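Tukham Publishes Side-by-Side Results for Two Gripper Designs on Household Items

August 8, 2023

Tukham, a test lab for small robot arms and end effectors, today released the results of a comparison between two gripper designs used on two-arm tabletop setups. The tests covered the Drirlow, a parallel-jaw gripper with flat fingers, and the Clamow, an angled-jaw gripper that closes to a narrow tip. Both were run on the same pair of arms with the same controller, supplied by Duda.

Each gripper completed 400 attempts at picking up, moving and setting down ordinary household goods. The test set included soft items such as clothing and zippered pouches, along with bottles, baskets and stand-up bags. Items were placed close together on a table, with some touching or overlapping, and were moved between attempts.

The Clamow completed 342 of its 400 attempts. The Drirlow completed 255. Most of the difference came from fabric and other thin, flexible items, where the flat fingers often closed above the material without catching a fold. On bottles and boxes the two designs performed at nearly the same level, and the Drirlow held smooth plastic with less slipping.

An attempt was counted as complete when the item was lifted clear of the table, carried to the target area and released without a fall. Attempts in which a neighboring item was knocked over were counted as failures for both grippers. Operators controlled the arms by hand throughout, and no autonomous software was used.

Tukham also recorded finger wear. The Clamow's tip pads were replaced 8 times during testing. The Drirlow finished on its original pads. Labs that run long sessions should allow for the cost of spare pads when choosing between the two.

The full report includes results by item type, controller settings and the placement rules used for each session. It is available from Tukham on request at no charge. A second round, comparing wrist-mounted and overhead cameras on the same arms, is planned for December.

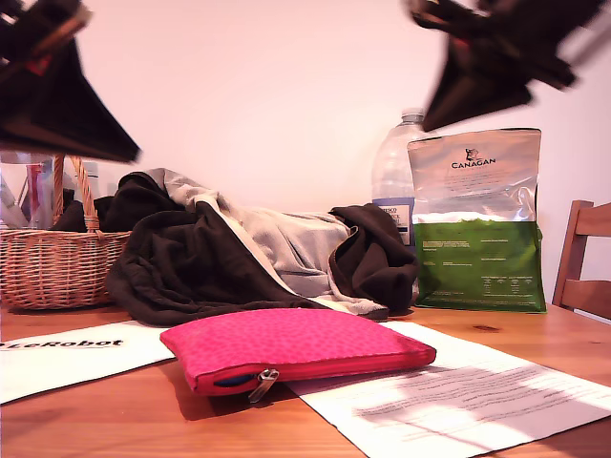
Contact: Tukham Press Office | © 2023 Tukham. All rights reserved. | Back to top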